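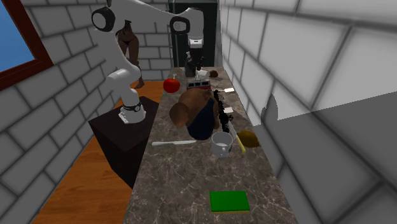

Filed under: Course Materials > Home Kitchen Planning > Handouts

Lecture 4. Countertops: material, measuring and care
23/05/2018
Lecturer: I-seul Jeon

Last time we finished the cabinets. Today we speak about the surface which goes on top of them. Students often choose the counter by color first, and after that they try to make the room agree with it. I ask you to do it in the other order.

1. Stone or not stone

Marble is a soft stone compared with granite. Its main part is calcite, and calcite reacts with acid. Lemon juice, vinegar, wine and tomato sauce will leave a dull mark, which we call an etch. An etch is not a stain. A stain is color that went into the stone, and sometimes you can pull it out with a poultice. An etch is damage to the polish, and you must polish again. Please keep these two words separate in your homework, many of you mixed them in March.

A honed (matte) finish hides etches better than a polished one. A sealer slows down stains, but it does not stop etching.

2. Measuring

Measure the wall in three places: at the back, in the middle and at the front edge. Old walls are seldom straight. Write down the smallest number and also the difference. Work in millimeters from start to end.

Our exercise kitchen, the Butkienė apartment, has one long run of 3,619 mm. The depth is 460 mm, so it is a shallow counter, and a standard cooktop may not fit there. The passage beside it is 1,150 mm wide. Check if a person can pass when the oven door is open – this is question 2 on the exercise sheet.

3. Seams

A long run in stone is usually made from two pieces. Do not put the seam over the dishwasher, and do not put it through the sink cutout if you can avoid it. Ask the fabricator to show you the slabs together before cutting, so that the veins meet in a natural way.

4. Daily care

- Wipe with warm water and a mild soap with neutral pH.
- No vinegar, no scouring powder.
- Put a board under bottles of oil, also under the closed ones.
- Test the sealer with a few drops of water. If the stone becomes dark under them, seal again.

Homework: draw the Butkienė counter in plan, scale 1:20, with the seam marked. Bring it on paper. Reading for next week is chapter 21, only the part on sinks.

Comments

Horach: Is the 460 with the front overhang or without it?

I-seul Jeon: With the overhang. I will add it to the drawing.

Traletti: I used lemon on mine for two years, now I understand the white rings. Thank you for the notes!

Drirum: Can we hand in the plan in pencil?

I-seul Jeon: Yes, pencil is fine.

Contact | © 2018 Home Kitchen Planning | Back to top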